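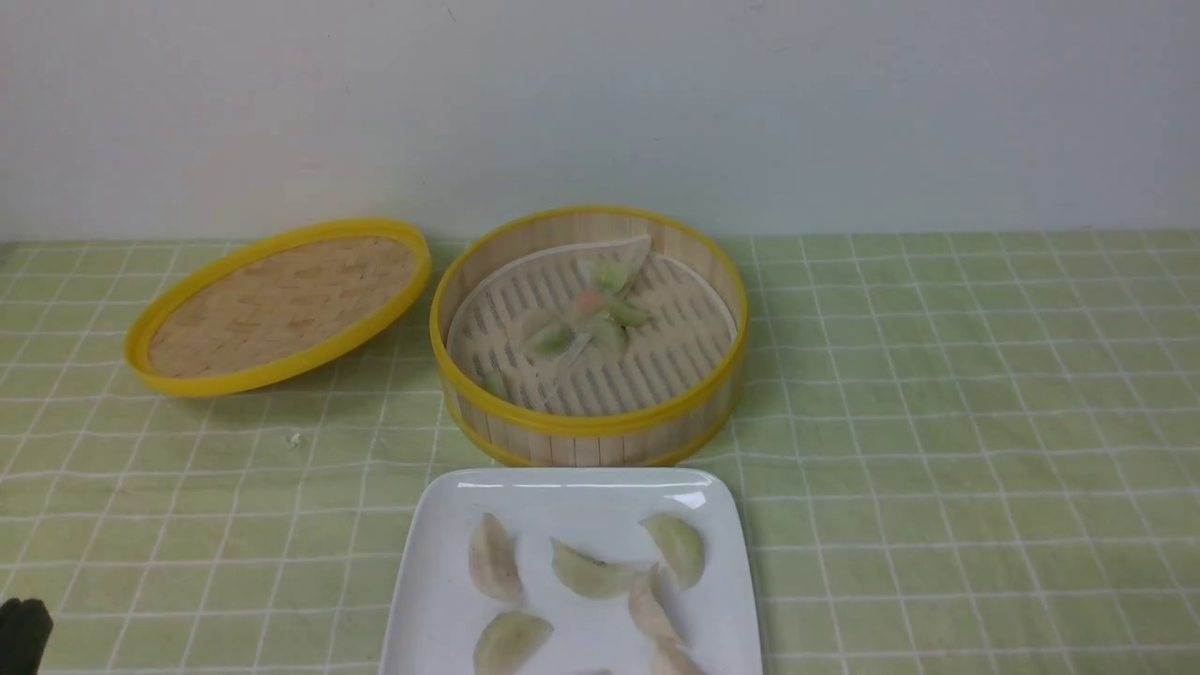 Figure 4. Bamboo steamer lid, underside up, on a green cloth with a white grid.

4.2 Effect of wheelbase on rear-seat ride comfort

The Endton and the Lockyer share a front subframe, a steering rack and a damper supplier. They differ in wheelbase, with the Lockyer 282 mm longer between the axles. Both cars were driven over the same broken concrete section at constant speed, with the tire pressures set cold to the figures on the door placard. Curb weight for the Endton was 1146 kg with a full tank.

Vertical acceleration was recorded at the rear seat rail and weighted in the usual way for seated passengers. A run was rejected if the speed trace left the permitted band at any point in the section. After rejection, 239 runs remained for analysis. Pitch was taken from the difference between the front and rear body sensors and was not corrected for roll.

The longer car pitched less at low speed, as expected. At highway speed the difference narrowed and, with two adults in the rear, fell within the scatter between repeat runs. We attribute this to the softer rear springs fitted to the Endton, although spring rate and wheelbase cannot be fully separated with the cars available. Hrnčiar's earlier work on the Clukell hatchback found a similar narrowing with a stiffer rear axle. 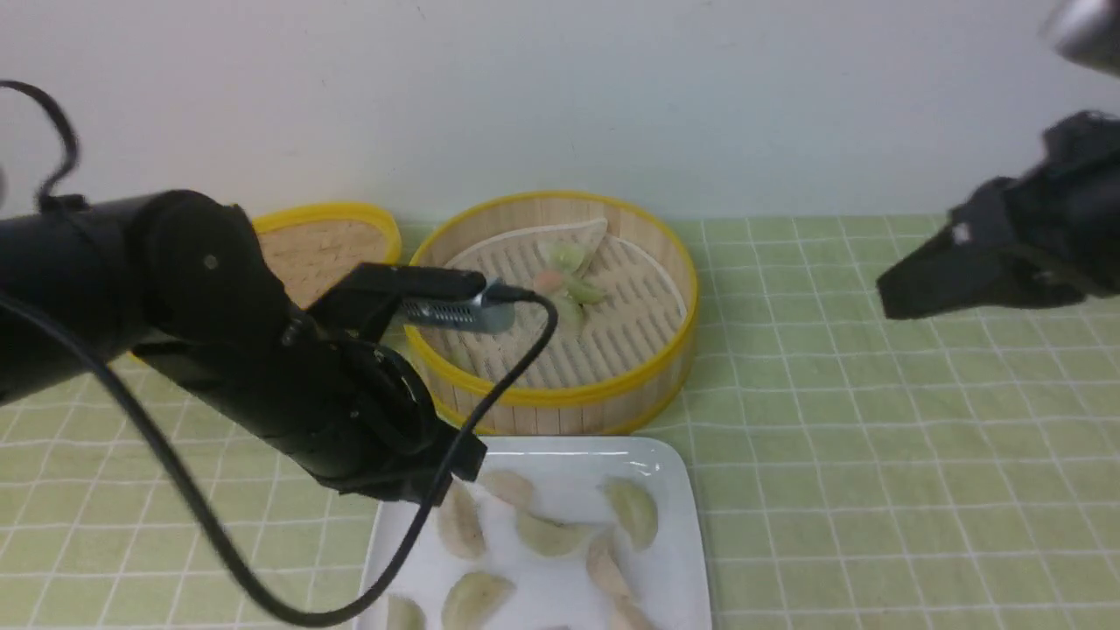 Pomare has objected that seat foam alone could produce a narrowing of this size, and that rail measurements should be repeated on the cushion before any claim is made about comfort. The point is accepted for the loaded case. Cushion data for the unloaded case are given in Section 4.3.

We use cookies to remember your reading preferences. Accept | Manage settings

Comments (2)

Emrys Prosser
Were the dampers new or run in? It matters a lot at low speed.

Aroha Whitcombe
Table 3 lists the rear spring rates in N/mm but the text in 3.1 uses lb/in. Please pick one.

Related items
Tire pressure and cabin noise in small hatchbacks
Rear axle bushings on the Erketti wagon: a durability study
Correia, M.: Pitch control without active damping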